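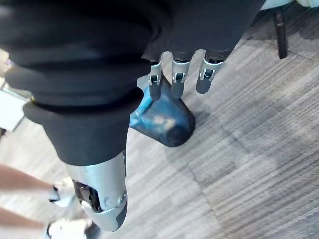
Alcatifa em mosaico cinzenta às riscas + tralha no chão, o que fazem?

Por Morag Crichton
4 de janeiro de 2020

Boas. Rápido que estou de saída. Sala nova no edifício da Hadness, chão todo em mosaico de alcatifa cinzento com aquelas riscas finas. Duas coisas:

1. aspirar ao longo das riscas ou atravessado? o folheto não diz nada
2. a coisa azul. Veio com a sala. Forma arredondada, meio sapato meio cunha, brilhante mas toda gasta, o azul já saiu em vários sítios e vê-se bege por baixo. Lixo ou guardo? Se guardar queria retocar a tinta

Orçamento de limpeza profissional: 369 euros. Achei caro. Digam coisas

Re: Alcatifa em mosaico
Por brian_odera

Atravessado primeiro, depois ao longo. Duas passagens, devagar. Quem aspira só ao longo deixa a areia toda lá dentro.

369 é um roubo, quantos m2 tem isso??

Re: Alcatifa em mosaico
Por asger.v

Discordo do Brian. Ao longo e chega. Atravessado levanta os cantos, sobretudo se a cola for daquela de pressão. Na Bolberg tivemos de recolar 13 mosaicos por causa disso, um inferno.

A coisa azul eu deitava fora. Parece um calço de porta velho?

Re: Alcatifa em mosaico
Por brian_odera

os cantos levantam porque a cola era má, não é do aspirador. Já tive esta conversa contigo em agosto

Re: Alcatifa em mosaico
Por Morag Crichton

Não sei a área ao certo, logo vejo no contrato. Calço de porta não me convence, mas também não tenho ideia melhor. Para mim pode ser um sapato de brincar, daqueles grandes. Está no chão, se alguém quiser passar por lá e dar palpite.

Quanto à cola – alguém sabe ver qual é sem arrancar o mosaico todo?

Re: Alcatifa em mosaico
Por Ah-rin Tak

Levanta só um canto, junto à parede, com uma espátula fina. Se sai e volta a pegar é a de pressão. Se vem espuma agarrada pára logo, é definitiva.

Não retoques a azul por favor!! As coisas gastas ficam muito pior com tinta nova aos remendos, nunca se acerta no tom e depois o brilho é diferente. Ou lixas tudo e pintas de raiz ou deixas como está. Eu deixava. Até gosto, tem ar de coisa que serviu para alguma coisa.

Já agora e as bebidas? Com alcatifa clara eu proibia café na sala. Água e pronto

Re: Alcatifa em mosaico
Por nest_r

Proibir café numa sala de trabalho, boa sorte com isso. Na Erkora tentaram e o pessoal passou a esconder as canecas debaixo das mesas, foi pior. Mete um tapete de borracha ao pé da máquina e esquece.

E mosaico é mesmo para isto, mancha um troca-se um. Ficaram com sobras da obra? Se não, pede já, que o lote seguinte nunca vem do mesmo cinzento.

Re: Alcatifa em mosaico
Por Morag Crichton

Sobras há, uma caixa. Ainda nao abri.

Café ninguém proíbe nada. Mas água temos. A marca é Nongfu Spring, a do rótulo vermelho com os caracteres brancos grandes e a faixa das ondinhas (ou serão montes?) verdes mais acima:
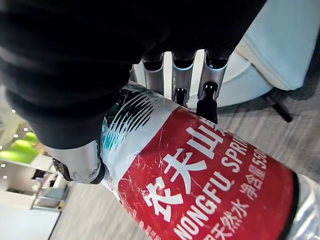 Re: Alcatifa em mosaico
Por Ah-rin Tak

Ah, 农夫山泉! A do rótulo vermelho é a clássica. O nome é qualquer coisa como "nascente de montanha do agricultor", por isso eu votava em montes. Mas ondas também dá.

O rótulo está todo riscado, andam a reencher a mesma garrafa? Eu não fazia isso muitos dias seguidos

Re: Alcatifa em mosaico
Por asger.v

Reencher não tem mal nenhum se for lavada. Eu faço há anos.

Re: Alcatifa em mosaico
Por Ah-rin Tak

Lavas o gargalo? por dentro? pois.

Re: Alcatifa em mosaico
Por nest_r

Rótulos riscam-se só de andar na mochila, não quer dizer nada. Arranjem garrafas com nome e acabou – com cinco pessoas a beber da mesma marca ao fim do dia já não se sabe qual é de quem.

Voltando ao chão. Morag, pede segundo orçamento à Norðdahl, a nós fizeram mais barato e levaram a máquina de extração deles. Só não deixes encharcar, o mosaico demora a secar por baixo e depois cheira.

Re: Alcatifa em mosaico
Por brian_odera

+1 segundo orçamento. E tira tudo do chão antes de eles virem, incluindo a azul, senão cobram o tempo de andar a desviar coisas

Re: Alcatifa em mosaico
Por Morag Crichton

Ok obrigada a todos. Vou pedir à Norðdahl. Levantei um canto, saiu e voltou a pegar, logo é a de pressão. Vou aspirar ao longo por enquanto, desculpa Brian.

A azul fica, sem tinta. Vai para a prateleira até alguem me dizer o que é. Garrafas com nome pode ser, compro etiquetas.

Re: Alcatifa em mosaico
Por brian_odera

depois não te queixes da areia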